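The Long Life of the Produce Bag

Most kitchens have a drawer or a cupboard where the plastic goes. Ours is under the sink, a larger bag stuffed with smaller bags, and until this winter I had never given it much thought. Then I emptied it onto the floor. There were bread bags, newspaper sleeves, a zippered thing that once held a pillowcase and a great many of the thin clear bags that come on a roll in the produce section. Some still had a sticker on them. One had half an onion skin in it.

I cook most nights and shop twice a week, mostly at Bermúdez, a family grocery with a good fruit wall and a slow register. The produce bag is part of the trip. You tear one off, rub the end between your fingers until it opens, put in your limes, and repeat. At home the bags land on the counter, and then comes the part that interests me, the ten minutes between arriving with food and having it put away.

Those ten minutes decide a lot. Fruit that gets unpacked gets eaten. Fruit that stays in the bag in the bottom drawer gets found later. I have found pears in a state I would not describe in a magazine.

So for the month of February I kept track. I wrote down what came in, what it came in, where I put it, and what I threw out. I filled 12 pages of a small notebook, a few of them stained. I also asked readers of our kitchen newsletter to tell me how they unpack, and 346 of them wrote back, some at great length.

The answers fell into camps. The largest group moves everything straight from the bag to a bowl or a basket and saves the bags for something else. Another group puts the bag and its contents in the refrigerator as is, and feels bad about it. A smaller group brings cloth or mesh bags to the store and has no drawer like mine. Several people in that last group told me so more than once.

A few readers never use a bag at all. They set loose apples on the belt and let them roll. I tried this at Bermúdez with lemons and avocados and it was fine. I tried it with green beans and it was not. 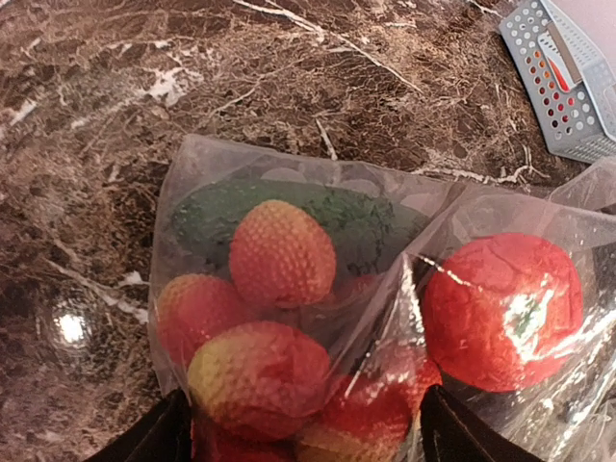
The counter matters more than I expected. If it is already covered with mail and a toaster, the groceries go wherever there is room, and usually that means the refrigerator, bags and all. If there is a clear stretch of it, people sort. Many readers said the same thing in different words: they wipe down one section before they leave for the store, so it is ready when they come back. I started doing this in the second week and have kept it up.

Stone counters came up often. Readers with granite or marble like them for produce because a wet bag does no harm for a few minutes and the surface is easy to wipe. They also mentioned the drawback, a busy pattern that hides crumbs and the occasional grape. Acidic fruit is the other thing to watch. A cut lemon left face down on polished marble can leave a dull mark, and no amount of rubbing brings the shine back. Whole fruit with its skin on is no trouble.

After the counter comes the container. I bought two for this story and borrowed a third. The first was a wire bowl from Sisteo, handsome and open on all sides, which let air through and also let cherries through. The second was a perforated plastic basket from Ciker, the sort sold for bathroom shelves and school supplies. It was the cheapest of the three and the one I kept. The holes let air move, the flat bottom doesn't mark the fruit, and when something goes soft and leaks, the whole thing can be rinsed in the sink. The borrowed one was a lidded ceramic crock. It belongs to my neighbor and I gave it back.

Which fruit goes where is mostly settled. Avocados and mangoes ripen on the counter, and once they give a little under the thumb they can go in the refrigerator for a few more days. Berries go in cold right away, unwashed, in something lined with a paper towel. Lychees are a special case, and readers who grew up with them had firm opinions. They dry out and turn brown if left bare at room temperature, so they are one of the few things I now leave in a produce bag on purpose, in the refrigerator, with the top folded loosely over. Peaches and plums sit out until they smell like something.

Apples want to be kept cold and apart. They give off ethylene, the gas that speeds ripening, and an apple next to an avocado will hurry it along. This is useful if you need guacamole tomorrow and a nuisance if you don't. Bananas do the same. I had known this for years and went on piling them all into one bowl.

As for the bags themselves, they are thin but they hold up better than they look. I got four trips out of most of them before a seam went. The trick is to open the knot instead of tearing it, or not to tie one in the first place. A loose twist holds fine between the store and the house. Turned inside out and hung over a wooden spoon in the dish rack, a bag dries by morning. A bag put away damp will smell, and then it is good for nothing but the trash.

I also used them to carry coffee grounds out to the garden, to cover rising dough, and to wrap a paint roller overnight. One reader lines her small bathroom bin with them. Another packs shoes in them when he travels. Check before you put any in the curbside bin, though. Thin film tangles in sorting machinery and many cities won't take it, while some stores have a drop box near the entrance. Ours is behind the carts, and you have to move a cart to reach it.

There are sturdier choices. Proltov makes a washable mesh bag with a drawstring, and I used a set of them for the second half of the month. They weigh almost nothing and the cashier can see what is inside. Small things like snap peas poke out through the mesh. They also don't keep greens from wilting, so lettuce and herbs had to be moved into something else at home, and twice that something was an old produce bag from under the sink.

My notebook shows less waste in the second half of February than in the first. I threw out one mango, a handful of spinach and the end of a bag of grapes. In the first half I threw out enough that I stopped listing it by name and wrote "drawer." The weather was the same and I shopped at the same store. The difference was mainly that I unpacked everything onto the counter, looked at it, and put the ripest fruit at the top of the basket.

The bag of bags is back under the sink. It is smaller now, and the one with the onion skin is gone.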